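Home | Diary | Garden | Letters | Older entries

Filed under: Days at home

2021-04-05 — by Cecilia Appiah

Easter Monday, and the house has finally gone quiet. Elli and the kids drove off after breakfast with half a pavlova on the back seat and a jar of my fig jam wrapped in a tea towel, and I stood at the gate waving far longer than I needed to, the way Mum always did.

I meant to get straight into the washing but made a pot of tea instead and sat on the back step with Dad's old letters. There are 25 of them in the biscuit tin, all from the year he worked up at Cliststead, before he and Mum were married. I'd only ever read 9. His handwriting is dreadful — worse than mine — and he used both sides of very thin paper, so you have to hold each page up against something dark to make any sense of it.
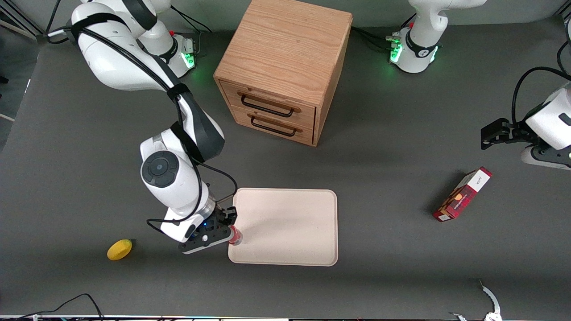
The one I liked best was written in July, when it must have been bitterly cold up there. He goes on for a whole page about a pair of boots he'd seen in town and couldn't afford, and then in the last line, squeezed in sideways, he asks Mum whether she'd mind terribly if he came home early. I had a bit of a cry over that, and then another cup of tea.

Lamisi rang at lunch and we talked for ages about everything and nothing. Her neighbour Iddrisu has offered to type the letters up for the family, bless him, and I think I'll say yes, though I'd like to read them all through by myself first. She wants to drive up to Cliststead before winter to see if the boarding house is still standing. It's 695 kilometres each way, and my back complained just hearing it, but I said I'd think about it and I probably will.

Picked the last of the tomatoes late this afternoon and pulled out the vines. The soil is in better colour than it was last autumn, so all that compost did some good. Soup for tea, and leftover hot cross buns, toasted, with far too much butter. Must remember to post Elli's cardigan, which she's left on the hook again.

« Previous entry | Next entry »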